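Nustden library hours cut from June

Opening hours at Nustden library will drop to 18 a week from June, the council has confirmed. Down from 61. 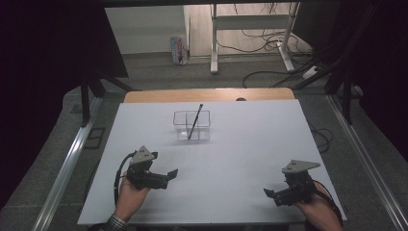

Evening sessions go first – then the homework club. The Dronder branch keeps its hours for now, but teh mobile van stops. 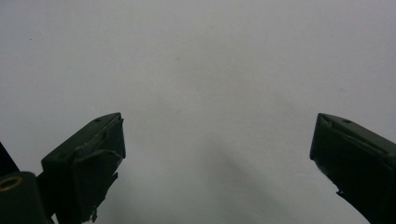 One reader said the bus to Dronder takes 2 hours there and back, so she would simply stop borrowing. More than 100 people have signed a petition.

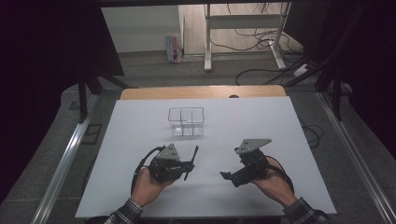
Also today: Pleltuvholm road closure

Bridge shut overnight for resurfacing. Diversion signed.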